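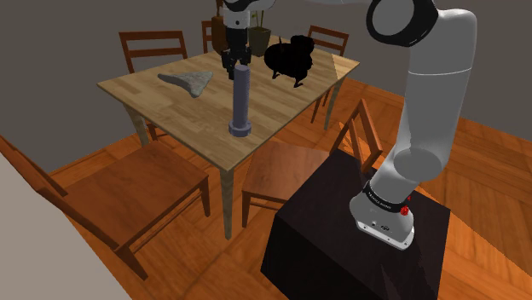

Bolt standing on its head, shaft upwards.

BRALTHAM CONSERVATION WORKSHOP
Notebook, Metals and Mixed Materials
November, entry begun 9.20 a.m.
Entered by Poonam Upadhyay

Object: cheese press, cast iron and timber, from the dairy at Famthorpe. Store number 417.

Continued from the previous entry. The side frames are now clear of the bed and lie on battens along the north wall. Colleagues are asked not to move them until the paint samples have been taken. The tie rods have been labelled, wrapped and placed on the lower shelf of the drying cupboard. The labels are tied on with cotton tape and should stay on during cleaning, as the rods are very alike but do not fit equally well in every position.

Fastenings of the bed. The bolts through the front rail came out without force after a night under penetrating oil. Those through the back rail did not. The oil used was the ordinary light grade from Lamptey, applied by brush to the nut side only, with blotting paper beneath to keep it off the oak. Some staining of the end grain had been there before treatment and was recorded in the condition report. It should not be put down to the present work.

The longest of the removed bolts measures 57 mm under the head. The thread is coarse and the crests are rounded. The pitch does not agree with either of the gauges kept in the drawer, and it seems likely that the maker cut these in his own shop. No replacement from stock is to be tried in the original nuts. If a substitute is needed for display, the nut must be substituted with it and both marked on the inner face.

Heat was considered for the back rail and rejected. The oak is dry, the old finish contains wax, and there is a paper label glued close by which has not yet been identified. A second application of oil was made at 11.00 and the parts covered. I propose to leave them alone until tomorrow.

Paint. The frames carry a dark green over a red-brown priming. Under the green on the left frame, close to the foot, there is a narrow line of cream which may be the remains of lining out. It is not present at the same height on the right frame. A small window was opened with a scalpel under magnification and the cream continues upwards for a short distance before it is lost in a later repair. I should be glad of a second opinion on whether the green runs over the cream or stops against it. The light at the bench was poor by the time I reached this part and I have not drawn a firm conclusion.

Samples were taken from the left frame only. They are in the small boxes, not yet mounted. Resin is short and the new tin has been requested.

Casting marks. The word KANESITZ is legible on the outer face of the crosshead after dry brushing. There is a number below it, which reads 1,222 in raking light, although the comma may be a flaw in the casting. The accession register gives the maker as unknown and the press as local work. Both statements will have to be looked at again. I have written to the registrar and enclosed a rubbing. A note of caution: the crosshead need not be of the same origin as the frames. The iron is closer in texture, the corners are sharper, and the bolt holes in it have been drilled where those in the frames are cored.

Screw and nut. The main screw turns freely by hand over most of its length and tightens near the top. The old grease was removed with white spirit on cotton rag. It came away in dark flakes with whey or salt deposits beneath, confined to the lower part. The deposits were kept in a glass tube for the file. Pitting is shallow. No loss of section that would affect strength, if strength were required, and the lending agreement states plainly that the press will not be worked under load.

A hard wax coating is proposed for the screw in preference to oil, because visitors at Famthorpe will be able to reach it. The handle is to be waxed in the same way. The end knobs are beech and are loose. They were made loose, or became so early, as the wear in the bore is smooth and even. They should be left as they are.

Timber. The drip board is elm and has split along an old shake. The split is clean and there is no sign of active insect attack. Old flight holes are present on the underside. It was isolated on arrival and the sheet of white paper placed beneath it has shown no fresh dust. The board may rejoin the other parts. I would not glue the split. A pair of shaped supports under the board would carry it well enough, and the dairy can then see how it was used: the channel along the front edge is worn deeper on the pouring side.

The feet have been cut down at some date. The saw marks are coarse and the faces are paler than the wood around them. The reduction would have brought the bed level with a stone shelf, and there is such a shelf in the Famthorpe dairy, though I have not been able to compare the heights. If anyone from this workshop is visiting before the next entry, please take a tape and record the height of the shelf at both ends, together with the fall of the floor.

Display mount. The first drawing allowed for the press to stand on its own feet, with a restraint to the wall at crosshead level. The estates office has since advised that the wall is limewashed rubble and should not be drilled. A weighted plinth is therefore preferred. The plinth may take up to 2 spreader plates beneath the bed, painted to match. The revised drawing is pinned above the bench and replaces the one in the folder, which should be marked as withdrawn.

Materials used today: light penetrating oil, white spirit, blotting paper, cotton rag and swabs, scalpel blades, tissue. Used rags are in the lidded bin and have been damped down.

Outstanding:
Back rail fastenings, check in the morning before anything else is done.
Right frame, search for lining above the foot.
Paper label, photograph under ultraviolet and ask the paper section to look at it before it is touched.
Registrar to reply on the maker's name.
Resin.

Addition, 4.45 p.m. One nut on the back rail has moved by a quarter turn with the long ring spanner and light pressure. The others remain fast. Oil renewed, parts covered, spanner left beside them. The heater in the finishing room was switched off at the wall.

P.U.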